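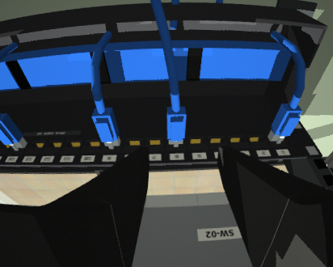

Fotini Tzanetos
Product Editor, Papercraft Tools

Stondier Score and Fold Board, A4

A flat scoring board for making cards, envelopes and small gift boxes. It takes card up to A4 and has grooves marked in centimetres on one side and inches on the other. We have stocked the Stondier board since January and it has replaced the older Homwood one in our range.

What you get
Scoring board with raised guide on two edges
Double-ended scoring tool, fine and broad tip
Flat bone folder
Triangular envelope guide
Printed sheet with measurements for 13 card and envelope sizes

Using the board
Push the card firmly into the top left corner so that it sits against both guides. Run the tool down the groove you want with light pressure, twice if the card is heavy. Fold away from the groove, so the raised line ends up on the inside, and flatten with the bone folder.

For a standard A6 card, lay an A5 sheet landscape and score at 10.5 cm. For a gatefold from the same sheet, score at 5.25 cm and 15.75 cm. Both positions are marked with a small diamond on the metric side.

Card weights
The fine tip suits card from 200 gsm upwards. Plain paper of 100 gsm can be scored with the broad tip, though it marks easily and a single pass is enough. We don't recommend going above 400 gsm. Card that thick tends to crack along the fold whichever tool you use, and needs cutting part way through with a knife.

Coated and mirror card should be scored from the back. If you have heat embossed the front, score before you emboss, or the powder will flake along the line.

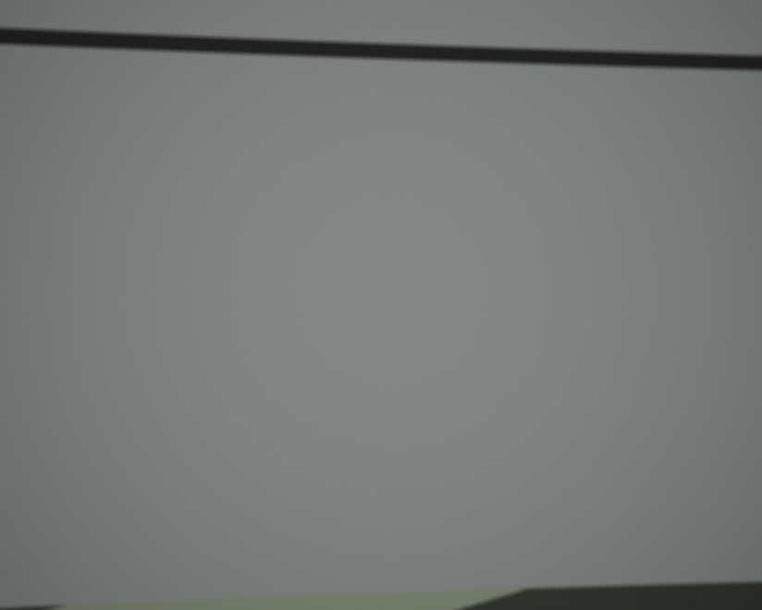 Myrto Liapis wrote to say that the envelope guide slips when she is working with vellum, and that a strip of low-tack tape along its long edge cured it. She also finds the fine tip too sharp for vellum and uses an empty ballpoint pen. We have tried both and they work well.

The board wipes clean with a damp cloth. Alcohol ink will stain it, so put scrap paper underneath if you are scoring a background that hasn't fully dried. Don't use the board for cutting. A blade damages the grooves and the tool will catch there afterwards.

Replacement scoring tools are sold singly. The Toltix tool fits the same grooves and has a thicker handle, which some customers prefer for long batches of Christmas cards.
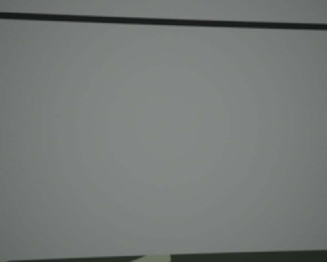 Delivery and returns
Boards are sent flat in a stiff carton. Unused boards can be returned within 30 days with all the parts. If a part is missing, tell us which one and we will post it separately.

Page last updated May 16, 2022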